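Lerkach Household Chores Set: Bedroom Tasks

Data card, second revision

Maintained by the Mateos laboratory. Contacts: Purificación Echevarría (data collection), Itziar Ortuño (annotation and release).

1. Summary

The Lerkach set brings together recordings of two-armed robots working in furnished bedrooms. It was compiled to help answer a plain question that is put to the laboratory often: can a machine yet make a bed and put away what has been left on it? The answer given by the present release is a partial one. Some stages of the work are within reach of current methods, others are not, and the set is intended to let others judge where the line falls.

This part of the set holds 600 episodes recorded in 48 sessions. The kitchen and workshop parts are described in separate cards.

2. Tasks covered

Bed making. The robot takes hold of a cover, draws it over the mattress and straightens it.
Clearing. Loose items are removed from the bed before or during bed making.
Handling of small textiles. The robot grips a piece of cloth with both hands and spreads or folds it.

Bedrooms were not tidied to suit the robot. Covers may be rumpled or folded back at the start of an episode, and objects may be present on the bed and on the floor near it.

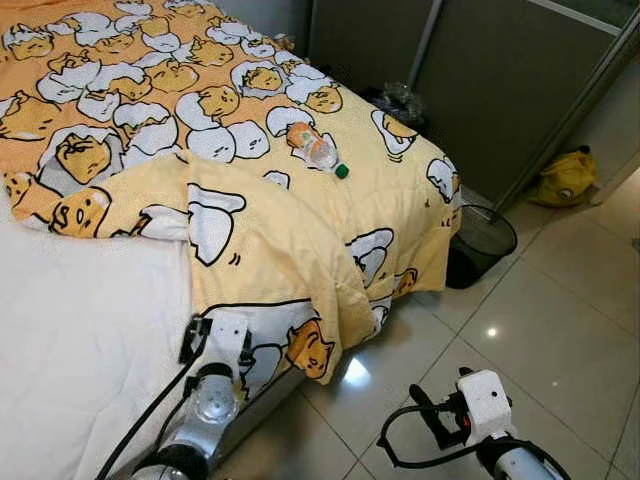 Figure 1. Bed making, head view. The left gripper is at the edge of the comforter; a bottle lies on top.

Episodes of this type are the most numerous in the release. They are also the ones in which annotators disagreed most often about when the task should be called complete. The rule adopted is set out in section 4.

3. Recording conditions

All episodes were recorded indoors by operators trained at the Tritport site. An operator guides both arms, and the recorded arm positions are stored beside the video. The collection rate is 30 images per second. Sessions were held in daytime and evening hours, and no extra lighting was brought in. Glossy floors and pale sheets therefore produce bright spots in some recordings, and these have been left uncorrected.

The Plaltberg sessions use the same arms with an earlier version of the control software. They are listed in a separate index so that users may leave them out.

4. Labels

Each episode carries a written instruction, a start and end mark for every stage, and one of three outcomes: complete, partly complete, or stopped. A bed is marked complete when the cover reaches both long sides of the mattress and no loose item remains on it. Small folds are accepted. An item hidden beneath the cover counts as remaining.

Items resting on a patterned cover are labelled individually where the annotator can tell them from the print. This requires care. A toy may closely match the drawings on the cloth beneath it, and automatic labelling tools tried during preparation missed such objects or marked the printed figures as real ones.
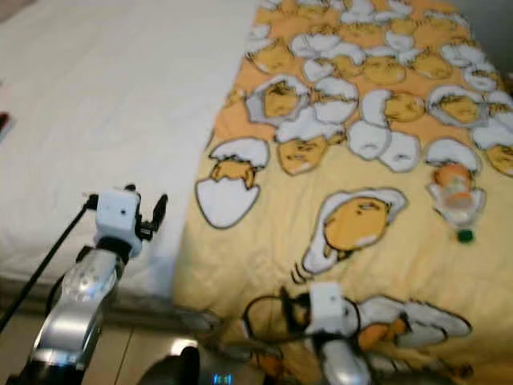
Photo: Mateos laboratory / Lerkach set, bedroom part

All patterned-cover episodes were for this reason labelled by hand and checked by a second annotator. Corrections received after release are gathered each Thursday and entered in the change log.

5. State of the task

The laboratory trained a reference model on the bedroom part and ran 210 trials with it. The findings are reported here in general terms; the full tables accompany the release.

Taking hold of a thick cover by its edge was the most dependable stage. Drawing the cover over the mattress was slower but usually adequate. Straightening remained weak, and the model often stopped while a corner was still turned under. Trials in which an object lay on the cover were markedly worse, as the model tended to pull the cover with the object still on it.

Small, soft cloths presented a different difficulty. Both grippers must close on a thin edge, and the cloth hides much of its own shape when it is bunched.

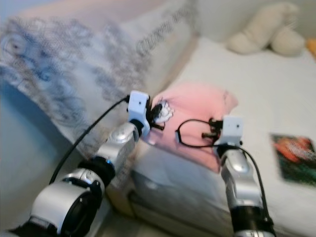 Fast movement of the arms also blurs the image at the very stage when the position of an edge matters most. Users who train on single images may wish to drop such moments; users who train on sequences are advised to keep them. In the view of the maintainers, unattended bed making in an ordinary home is not yet a reasonable expectation. Supervised work on single stages is.

6. Known limits

The number of bedrooms is small, and the same covers and toys recur across episodes. Results obtained on this set should not be taken as evidence of performance in unseen homes. Bunk beds, cots and fitted sheets are absent.

7. Use and access

The set is available for research on written request to Itziar Ortuño. Householders agreed to the recordings in advance, and users must not attempt to identify a home from its contents. Published work should name the set and the revision used.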